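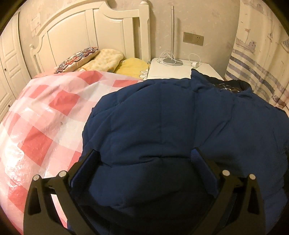 Chapter 8
Folding the Bulky Stuff

I learned to fold a padded jacket in the back bedroom of my gran's house, and I learned it badly. I rolled it up like a sleeping bag, sat on it, tied it with a dressing gown cord and was very pleased with myself until the cord slipped and the whole thing puffed back up across the bed. If you've worked through the last few chapters you can already manage shirts, knitwear and those dreadful fitted sheets, so you may think a coat is only a bigger shirt. I thought so too!

The trouble is the air. A quilted jacket is a row of little pockets, each one stitched off from the next, and every pocket is full of filling with air trapped in it. When you press on one part, the air has to creep out through the cloth and the seams, and it takes its time. Hurry it and you get lumps (and sometimes a popped stitch, as I found with a very nice Hokska coat that wasn't mine).

So we're going to slow down a bit. You'll need a flat surface bigger than the jacket with its arms out, and for most of us that means the bed. Make the bed first. I know, I know – but a rumpled duvet underneath will undo half your work. A firm cover is best, and a slippery one is a nuisance, so put a towel down if your jacket keeps sliding away from you.

There are three folds in this chapter. The first is the flat fold, for a shelf or a drawer. The second is the hood roll, where the jacket is tucked away into its own hood, and the third is the storage fold, for coats going away in April and not coming out until the clocks change. Barry Wragg, who taught me the storage fold when we both worked in the stockroom at Treloar, could do one in 9 seconds. Mine take a good deal longer and yours probably will as well.

Before you start, do the dull jobs. Empty the pockets, all of them, including the inside one. Do the zip right up to the collar and close any poppers. Then lay the jacket on its front, smooth it from the middle outwards with flat hands, and leave it alone while you read the next section.

8.1 Letting the air out

Start at the hem and work towards the collar, pressing with your forearms.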